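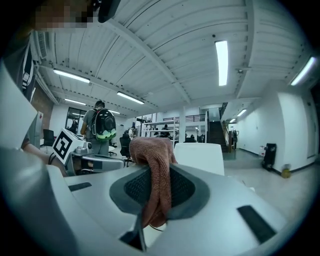
Figura 3. Nave principal do edifício Koster, com um pano de malha rosado em primeiro plano. Ao fundo, a estante metálica branca e, à direita, a escada com corrimão de madeira.

Pesquisar nesta revista Termo, autor ou título Buscar

3.2 A nave principal: mobiliário, circulação e superfícies

A nave principal é o maior dos espaços estudados em Coridham e o único em que atividades de natureza muito diferente decorrem sem divisórias entre si. O edifício Koster foi construído como armazém e conserva dessa época a proporção alongada e a cobertura. As salas laterais, descritas na secção anterior, resultam de obras posteriores e têm mobiliário fixo. Na nave, pelo contrário, quase tudo pode ser deslocado por uma só pessoa, e a disposição muda ao longo do dia.

O levantamento seguiu o protocolo Zustadura, já aplicado a oficinas e a bibliotecas. Cada objeto foi registado com a sua posição em planta, a distância à parede mais próxima e a indicação de estar ou não em uso. No total, a nave deu origem a 2.448 registos de posição. Foram excluídos os objetos transportados pelos próprios utilizadores, como mochilas, casacos e garrafas, exceto quando permaneciam pousados no chão ou numa cadeira durante mais de uma ronda de observação. As rondas foram feitas por dois observadores em percursos opostos, e as divergências foram resolvidas por nova visita ao local.

3.2.1 Cadeiras

As cadeiras são o elemento que mais se desloca. Convivem na nave cadeiras de escritório pretas e cadeiras brancas (Figura 3), adquiridas em momentos diferentes e sem lugar atribuído. As pretas afastam-se com frequência das mesas e acabam junto às paredes, sobretudo ao lado do troço de tijolo castanho-avermelhado, onde há menos passagem. As brancas percorrem distâncias menores e tendem a ficar no grupo em que começaram o dia.

Esperávamos que as cadeiras voltassem à posição inicial no fim de cada jornada. Isso aconteceu apenas em parte. Uma cadeira encostada à parede de tijolo permanecia ali, em regra, até que alguém precisasse dela, e a pessoa que a levava raramente era a que a tinha deixado. O fenómeno foi descrito por Ibrahim para salas de leitura com o nome de deriva lenta, e adotamos aqui a mesma expressão. Na nave, a deriva é mais acentuada no sentido do comprimento do que no sentido da largura, o que atribuímos à forma do espaço e à localização das tomadas elétricas.

3.2.2 Arrumação vertical

A estante metálica branca reúne equipamento variado e serve toda a nave. Está recuada em relação às zonas de trabalho e é visível de quase todos os pontos, de modo que funciona também como referência para quem entra: nas entrevistas, várias pessoas indicaram a posição de uma mesa dizendo que ficava «antes da estante» ou «depois da estante». A escada era usada do mesmo modo, embora com menor frequência.

A estante não tem etiquetas normalizadas. Os utilizadores regulares conhecem o lugar de cada coisa e repõem os objetos sem hesitar, mas quem chega pela primeira vez precisa de perguntar. Medimos o tempo necessário para encontrar um objeto pedido e verificámos uma diferença clara entre os dois grupos, que diminuía logo à segunda semana. O nível das prateleiras teve pouca influência nos resultados. O fator mais importante foi a presença de objetos à frente do que se procurava.

As zonas em redor da estante são também pontos de paragem. Conversas iniciadas ali prolongavam-se mais do que as iniciadas junto às mesas, e por vezes impediam o acesso de terceiros às prateleiras. Uma faixa livre mais larga diante da estante resolveria o problema, com o custo de um posto de trabalho.

3.2.3 Panos e outros materiais flexíveis

Os materiais flexíveis constituem uma categoria à parte, por duas razões. A primeira é que a posição em planta diz pouco sobre eles: um pano pode estar estendido, dobrado ou amontoado no mesmo ponto, e ocupar áreas muito diferentes. A segunda é que passam grande parte do tempo suspensos ou em mãos, e nesse estado não têm propriamente um lugar. O pano da Figura 3 ilustra bem a dificuldade. A malha cai em pregas macias e ergue-se num bico amarrotado, e nenhum contorno simples, traçado em planta, daria conta dessa forma.

Para estes casos acrescentámos ao protocolo um campo de estado, com três valores: estendido, dobrado e informe. A classificação foi feita à vista e no momento da ronda. Os tecidos de malha foram os que mais vezes receberam o valor «informe», e os observadores discordaram sobretudo na fronteira entre este e «dobrado» – um pano dobrado sem cuidado perde a forma assim que lhe pegam por um ponto só. A concordância melhorou quando passámos a exigir pelo menos uma aresta reta para atribuir o valor «dobrado».

A arrumação dos panos merece também um comentário. Ao contrário do equipamento, não existe para eles um lugar reconhecido por todos. Foram registados sobre mesas, em costas de cadeiras e em caixas abertas. Alguns utilizadores faziam pilhas por cor, outros por tamanho, e as pilhas desfaziam-se sempre que era preciso retirar uma peça de baixo. Uma prateleira baixa e pouco profunda seria, em nosso entender, suficiente para o volume observado.

3.2.4 Paredes, escada e chão

O perímetro da nave não é uniforme. O tijolo castanho-avermelhado aparece num troço da parede, enquanto a parede do lado direito é branca e chega até à zona da escada. Uma janela de caixilho escuro permite ver o interior de outra sala e as pessoas que nela se encontram. Os ocupantes dessa sala declararam sentir-se observados com menor frequência do que esperávamos. Alguns usavam a janela para saber se havia lugares livres na nave antes de sair.

A escada escura sobe em direção ao mezanino e é acompanhada por um corrimão de madeira. Junto à parede branca encontra-se um recipiente preto de forma retangular. O chão claro torna muito visíveis os objetos pequenos ali deixados, como o objeto amarelo que se vê perto do recipiente. Esses objetos foram registados numa classe própria, «pousado no chão», e a sua permanência foi em geral curta. Os que ficavam encostados a uma parede duravam mais do que os deixados na passagem, que eram levantados por quem por ali circulava.

3.2.5 Luz e cobertura

O teto branco, de superfície ondulada e atravessado por vigas, recebe as luminárias fluorescentes que iluminam a nave. A distribuição não acompanha as mesas atuais. As luminárias foram colocadas segundo as vigas, e a disposição do mobiliário alterou-se várias vezes depois disso. As medições feitas em janeiro, ao fim da tarde, mostraram valores mais baixos nas proximidades da escada do que no centro do espaço. Nas entrevistas, a luz foi mencionada menos vezes do que o ruído, e quase sempre por pessoas que trabalhavam com peças pequenas ou com tecidos escuros.

Os registos de posição foram tratados com a ferramenta Trukadetti, que agrupa os objetos por proximidade e por duração. Três agrupamentos revelaram-se estáveis em todas as rondas: o da estante, o da parede de tijolo e o da base da escada. Os restantes formavam-se e desfaziam-se no mesmo dia. A comparação com as salas laterais, onde a estabilidade é muito maior, é apresentada na secção 3.3.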